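Zarmont Workplace Training Group
Minutes of the regular meeting, 12th January
Held at the Imemstead office, with the Nakpan site joining by phone

1. Minutes of the previous meeting
Approved with one correction. The refresher interval under item 4 should read three years.

2. Certificate records
The training office reported 937 current first aid certificates across all sites. Of these, 268 expire before the end of the next quarter. Nakpan holds the largest share, mostly from the night shift intake. Expiry notices will go to line supervisors as well as to certificate holders. The duplicate entries created when the Biladen records were moved over are still being cleared.

3. Course capacity
Seats booked for the coming quarter stand at 275, which covers the expiring group with a small margin. Imemstead asked for a late afternoon start. The training office will check instructor hours and reply by email. 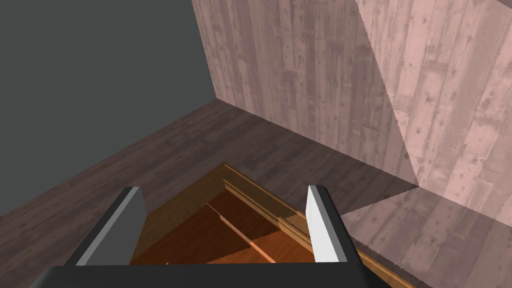
Nakpan noted that the late start would also suit its warehouse staff, provided the practical assessment is kept on the same day as the classroom part. Agreed in principle — final times to be set once instructor hours are known.

4. Training equipment
Two adult manikins at Biladen failed the chest recoil check and have been withdrawn. Replacement springs are on order. AED trainer pads are to be logged by set number from now on. The request for a second infant manikin was deferred until the budget figures are in.

5. Assessment forms
The revised CPR checklist was accepted. Compression depth and rate are now scored separately. Old forms remain valid until the end of January.

6. Actions
Training office: instructor hours, supervisor notices, duplicate records.
Biladen: fit springs, repeat recoil check, report result.
Nakpan: confirm room for the practical assessment.

7. Next meeting
Same location. Date to be circulated with the agenda.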